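The Acting Minister

The Republic of Drerna had a parliament of 146 seats and a foreign ministry of one corridor, and on the morning of 30th August the corridor was looking for a minister. The old one had resigned over a remark about a neighboring country's cheese. The new one would be chosen in October, once the coalition partners had finished not speaking to each other. In the meantime somebody had to sign things.

The deputy secretary for protocol was told at a quarter past nine that the somebody was her.

"Why me?" she asked.

"You were at your desk," said the prime minister's chief of staff.

She had worked in the ministry for 34 years and knew where the good envelopes were kept. She had never been asked for an opinion on foreign affairs and had been careful not to form any. Before lunch she was given a car, a pin for her lapel and a folder with the word URGENT stamped on it in three languages, one of them misspelled.

The folder concerned the Rasent Strait. Drerna and the Kingdom of Jerkitz had shared the strait, badly, for 200 years. There was an island in the middle of it. Maps published in Drerna showed the island as Drernan and maps published in Jerkitz showed it as a smudge, their position being that it was too small to argue about and also theirs. It had a lighthouse, some goats, and a treaty which said that every 11 years the two foreign ministers must meet there and have tea.

The tea was on Friday.

"What do I say to him?" she asked the head of the Rasent desk. The head of the Rasent desk was also the rest of the Rasent desk.

"You say that Drerna reserves its position."

"What is our position?"

He looked at her with real sympathy. "Reserved," he said.
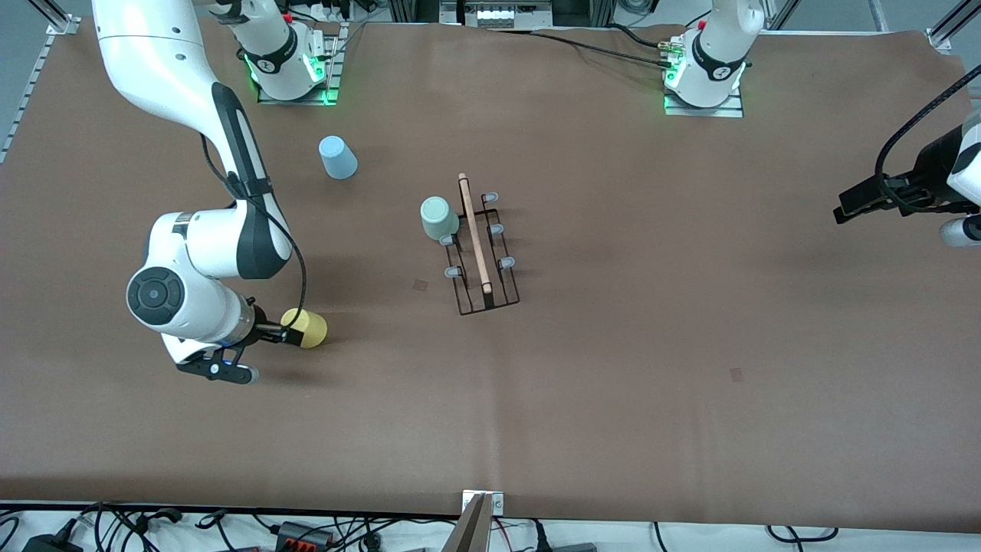 A pale yellow cup, held on its side.

She spent the evening reading the minutes of earlier teas. They were wonderful. One minister had brought his own sugar and the other side had taken it as an insult to their sugar. Another pair had sat through the whole meeting in silence and afterward put out a joint statement calling the talks frank. Under the last government both delegations had arrived with new flags, each a hand taller than the flag before, and the ceiling of the lighthouse kitchen had been damaged. Repairs to the ceiling were still a separate item on the agenda, under Pawlak.

Pawlak was the name of the framework for joint repairs. It had been agreed in the town of Pawlak, which was in neither country, by two teams of lawyers who liked the hotel. It had 146 pages, one for every member of parliament, and none of the members had read theirs.

The boat left at six on Friday. It was a fishery protection vessel, and it had a crew who clearly felt that fish were the better class of work. The acting minister sat below with the folder on her knees and practiced reserving her position. She found it was mostly done with the eyebrows.

The foreign minister of Jerkitz was already in the kitchen when she arrived. He was a large, tired man in a very good coat. He got up, hit his head on what was left of the ceiling, and sat down again.

"Jerkitz reserves its position," he said, rubbing the spot.

"So does Drerna."

Their aides wrote this down. There was a long pause while the kettle, supplied by each side in alternate years, got on with it.

"May I ask," he said, "how long you've been in the post?"

"Since Wednesday."

"Ah." He thought this over. "I've had it since the spring. Before that I was agriculture. I liked agriculture."

"I was protocol."

"Then you'll know whether I'm meant to pour."

She did know. It was the one thing in the whole strait that she knew for certain. The minister whose country had not brought the kettle poured, starting with the other side's junior aide and working up. It hadn't been done properly in living memory. She explained, and he listened the way people listen to a doctor. Then he stood, ducked this time, and poured tea for a young man from Drerna who went pink to the ears and nearly saluted.

After that it went along quite well. They reserved their positions on the goats. They took note of the lighthouse. On the ceiling the minister of Jerkitz said that, speaking as a man with a lump on his head, he thought it might simply be fixed.

"Under Pawlak?" asked his legal adviser, in alarm.

"With plaster," said the minister.

The lawyers went outside to talk about plaster. It was windy out there and they could be seen through the window holding down their papers and, now and then, each other.

"They'll be a while," said the minister. "Do you get seasick?"

"Yes."

"So do I. I've told everyone it's the burden of office."

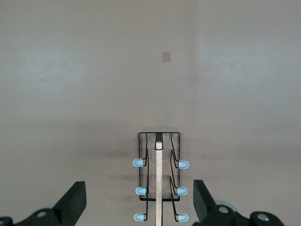
Afterward

The papers in Drerna called it a breakthrough. The papers in Jerkitz called it a breakthrough by Jerkitz. An opposition member asked in parliament whether the acting minister had given away the ceiling, and by what authority, and whether plaster set a precedent. The debate ran until midnight and was adjourned so that members could find their page.

In October the coalition partners began speaking again and picked a real minister, a former mayor with strong views on cheese. The deputy secretary gave back the car and the pin. She kept the folder, as it had turned out to be a very decent folder.

A card came for her that winter, through the proper channels, so it was three weeks late and had been opened twice. It was from Jerkitz. The ceiling was finished, it said, and he had been moved back to agriculture, and he hoped she was well. Under the signature he had added a line by hand to say that he reserved his position on the goats.

She put it in one of the good envelopes and went down the corridor to file it.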